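Mitimora Forum to Bring Community Groups to Tranano in October

11 May 2024 – Registration has opened for the third Mitimora Forum, a meeting for people who run neighborhood health, water and schooling projects. It will be held in Tranano in October and will last 3 days.

Organizers expect 110 delegates. The first two forums were held online, and this will be the first time the group has met in person.

"People have been working on the same problems from different ends of the map," said Letay Mekonnen, who is leading the program. "We want them at one table long enough to write something down and sign it."

The opening day is set aside for short reports from local projects. Meenakshi Shakya will chair the sessions on rural clinics, and Omprakash Semwal will lead a workshop on shared wells and who pays for repairs. The closing day will be used to draft a joint work plan for the next 2 years.

Travel grants are available for 10 delegates. Applicants need a letter from the group they work with and a one-page outline of their project. 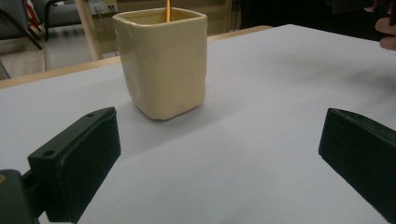
Kerstin Granström, who handles the grants, said applications can be sent in any language. Those who miss out on a grant may still follow the main sessions by video at no charge.

The full schedule will be posted once speakers have confirmed. Questions about visas should go to Soo-ah Kwak at the forum office.

Get our news by email once a month. Enter your address to subscribe. You can unsubscribe at any time.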